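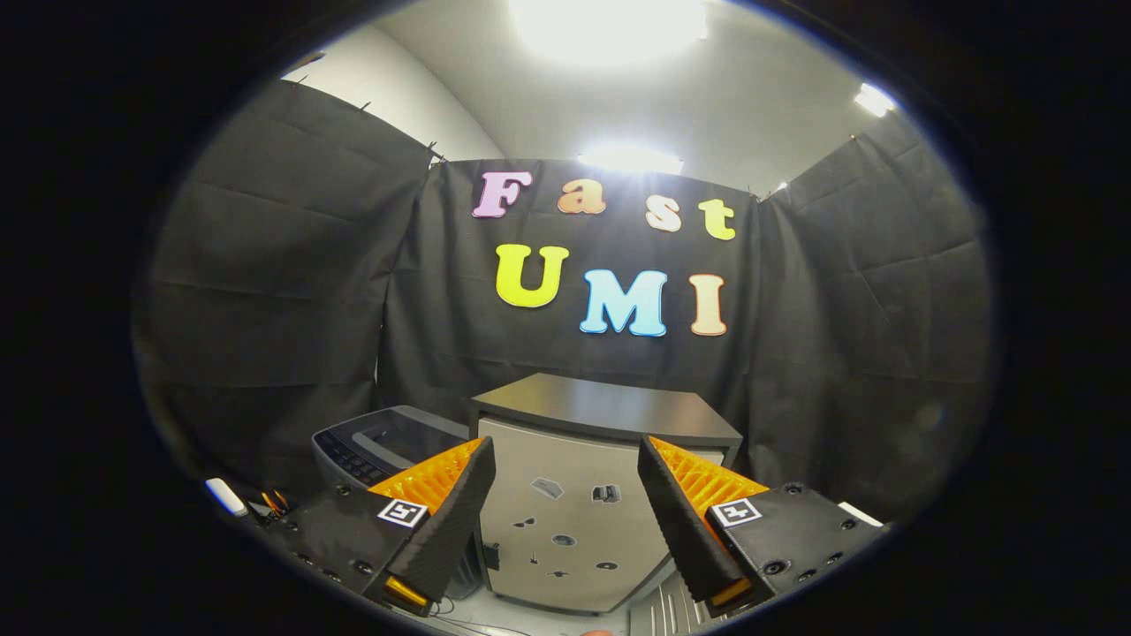 Figure 8.1 Foam-like letters in several colors on a dark curtain. Small clips hold the curtains at the top.

Chapter 8
Curtains as Walls

In the earlier chapters we worked with curtains for windows. A window curtain has a simple duty: it gives shade and it makes the room more pleasant. In this chapter the curtain must do more. It must take the place of a wall.

Three pieces of black cloth, one at the back and one at each side, are enough to make a small room inside a larger one. Such corners are used for displays, for small shows at school, and for any work where the background should be quiet. Black is the usual choice. On black cloth a yellow or a light blue letter can be read easily from the other end of the room, as you can see with the word "Fast" and the three capitals "UMI" in Figure 8.1.

Black cloth also has its difficulties. Under a strong ceiling light, the creases become visible, and one part of the same cloth may look gray while another part stays dark. Look at the side curtains in the figure. Both have wrinkles, and the one on the right has a gray shine where the light falls on it. The student should learn to notice such things before the letters are put in their place.

8.1 The top edge

The top edge carries the whole weight of the curtain. If the clips are far from each other, the cloth sags between them and the wrinkles run down from there. In the workshop at Bretstead, the students hang the same panel two times, first with few clips and then with many, and they make a drawing of each result. We recommend this exercise to every class. It needs one panel, a box of clips and a safe ladder.

Always begin from the middle of the panel and go to the sides. Leave the panel for one night before you correct the edge.

8.2 Letters on cloth

A heavy letter pulls the cloth forward. Light letters are therefore preferred, and they should be placed high, where the cloth is held well by the clips. It is not necessary that all letters stand on one exact line. In the figure the "M" is a little lower than the letters beside it, and the word is still easy to read.

Words to know: panel, crease, sag, sheen, clip.

Before you continue, measure one wall of your classroom and write down its width. You will need this number in Section 8.3.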